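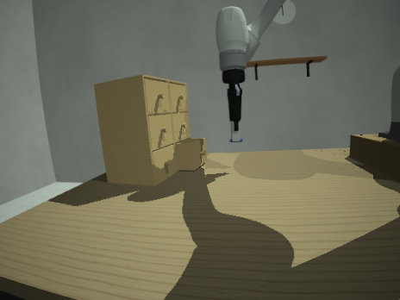 November 16, 2022

Okay, I have to write this down before I go to bed or I'll lose half of it. We saw the rough cut tonight! The whole thing, start to finish, 102 minutes with the temp music and the missing titles and a big gray card in the middle that says GOOSE SHOT TK. I laughed at my own scenes, which I'm told you shouldn't do, and I don't care.

Fadi Sayegh had set up the screening in the back room at Vandenberghe, the one with the good speakers and the terrible chairs. There were 11 of us, counting the two kids who play the twins and their mother. Fadi didn't make a speech. He said "it's long, the goose is fake, please don't fall asleep" and turned off the lights.

So, first thing. The opening works now. When I read the script last January the movie started with the grandfather already in the hospital and it took forever to get to Ikholm. Now we're on the ferry by minute two, the goose is in the laundry bag, and you get everything you need about the family from the way they all pretend it isn't honking. I play the aunt, so I'm the one who says "that's the engine," and it got a real laugh, a loud one from the back row. I wrote my agent about it in the car like a teenager.

Second thing, the goose. We had two real ones (Borkard, who is the star, and a stand-in who never got a name because he bit the sound guy on day one) and they're both wonderful on screen. Borkard has this way of stopping dead and looking at a person, and the editor has used it everywhere. There's a bit at the breakfast table where she just cuts back and forth between him and me, no lines at all, and it's the best thing I've done in years. I remember that morning as being cold and long and me thinking about soup the whole time. Well, it reads as grief. Good for the soup!

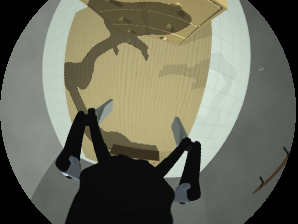

The middle sags a little. The whole part with the mayor and the boat license goes on too long and we all felt it, you could hear the chairs creak. Fadi was writing in the dark. Afterward he asked everybody for one thing to cut and 10 out of 11 said the mayor, and the one who didn't was the man who plays the mayor, who is a lovely person and took it very well. I think they'll keep the dock argument and lose the office. I hope they keep his hat.

But then the last half hour, oh my. The storm, and the twins in the boathouse, and the grandfather coming down the path in his slippers. I knew exactly what was going to happen, I was standing ten feet away when they shot it, and I cried anyway. The older twin leaned over to her mother and whispered "is he okay?" about a goose she had fed by hand that whole week.

Vendutbridge sent someone to watch, a quiet woman with a notebook. They're thinking of taking it for next winter, a few theaters first and then home release. She shook my hand at the end and said she had an aunt like that. I'm trying not to read anything into it – I'm reading everything into it.

Still to do, from what I overheard: the real goose shot, the ferry sound, a song over the credits (Fadi wants the fishermen's choir, I want it too), and I have to go in and redo three lines from the dock because of the wind. One of them is "he was never yours to sell," which I'd love another try at anyway. I said it too angry the first time. I want to say it like she's tired.

Need to call Mom in the morning and tell her about the engine line. Also find the gray scarf, they may want it for a pickup.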